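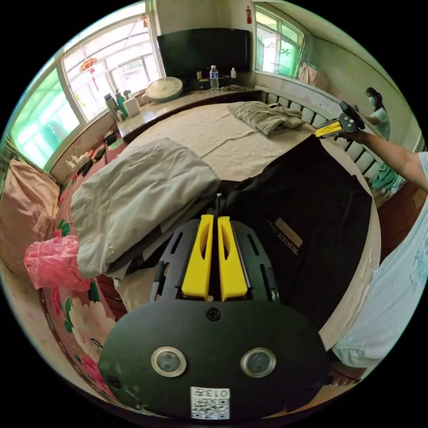
# Relative-pose input and two-handed folding: results from the Moulin bedroom set

**Board:** Methods and Results / Handheld Demonstration
**Opened:** Apr 30, 2026

---

**plikesside_lab** (original post)

The Plikesside group wishes to report a result on garment and bedding tasks learned from handheld gripper demonstrations. Comments on the method are invited before the written report is closed.

The training set consists of 428 two-handed demonstrations recorded in furnished bedrooms at the Moulin site. Each demonstrator worked with one gripper in each hand. No robot was present during recording. The learned policy was then run on our two-arm station.

We compared 2 versions of the policy. Version A receives the wrist images and the position of each gripper relative to its own recent path. Version B receives the same, together with the position of the left gripper relative to the right. All other settings were held constant.

Each version was given 119 trials on a fixed list of garments and starting layouts. A trial was counted as a success when the garment lay folded inside a marked area with no sleeve or hem outside it. Version B succeeded more often, and the gain was largest on steps in which both hands must hold the cloth at once. On one-handed steps, such as pulling a blanket clear of a shirt, we found no difference that we would defend.

---

**bedau_review**

Thank you for the report. Two points require attention.

First, the relative position between the hands depends on both grippers being placed in a shared map. Bedrooms contain large plain surfaces. When a wrist camera is close to a bed sheet, there is little for the tracker to hold on to. Please state how many recordings were dropped for this reason.

Second, the success rule measures the final state only. A policy that drags the garment into the area and one that lifts and folds it would receive the same mark.

---

**plikesside_lab**

On the first point: 428 recordings were made and 395 were kept. The opening post should have given both figures, and we regret the omission. The training set is therefore 395 demonstrations. Most of the rejected recordings failed when one hand stayed low over the sheet for a long period.

Rooms with a busy background gave fewer failures. In the room shown with the opening post, the slatted headboard rail, the long shelf behind the bed and the windows are all in view past the gripper, and we consider views of this kind favorable for tracking.

On the second point, we agree. The trial videos have been retained and can be scored again.

---

**parnasa_manip**

We would question the favorable reading of that view. Windows are a mixed benefit. Foliage outside may move in the wind, and daylight changes over a session. A second person stands by the wall in the same picture. Our own practice at Parnasa is to mask people and window glass before the map is built. When we left them in, the map was less stable from one session to the next.

The printed lettering on the black garment also deserves comment. A plain black garment offers very little texture, while white lettering gives the policy an easy cue for orientation. If the test list contains mainly printed garments, the result may not carry over to plain ones.

---

**plikesside_lab**

Masking was not applied. We will rebuild the maps with masks and report whether the number of kept recordings changes.

The test list includes printed and plain garments, but the results were not separated by type. That table will be added.

---

**bedau_review**

I do not share the concern about people in view. A standing person occupies a small part of a wide-angle image, and a sound tracker should reject those points as outliers. Masking every recording adds labor and a further source of error. I would rather see the effort spent on scoring the folds.

---

**parnasa_manip**

That holds for a person who stays at a distance. It holds less well for the demonstrator's other arm, which comes into view whenever the hands work close together - and these are the very steps on which the gain is claimed. If tracking error is higher there, the relative position supplied to Version B is least reliable where it is said to matter most. We ask for tracking error broken out by distance between the hands.

---

**plikesside_lab**

This is a fair request and we had not considered it in those terms. The breakdown will be run on all 395 kept recordings. The claim about two-handed steps should be treated as provisional until it is posted in this thread.

---

**bedau_review**

Agreed. Please include the second scoring of the 119 trials per version in the same post, with the scorers unaware of which version they are viewing.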